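Seed swap returns to Uvano Garden Center

The spring seed swap is back, and this year it's a big one! Gardeners dropped off 2443 packets over the winter, with tomatoes, pole beans and some gorgeous old sunflower strains in the mix. Doors open at 9 a.m., and the first 80 visitors get a free pepper seedling. Organizer Nhung Dương is thrilled with the beans, "especially the purple ones." Bring labeled envelopes if you have extras to share.

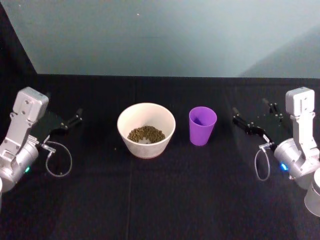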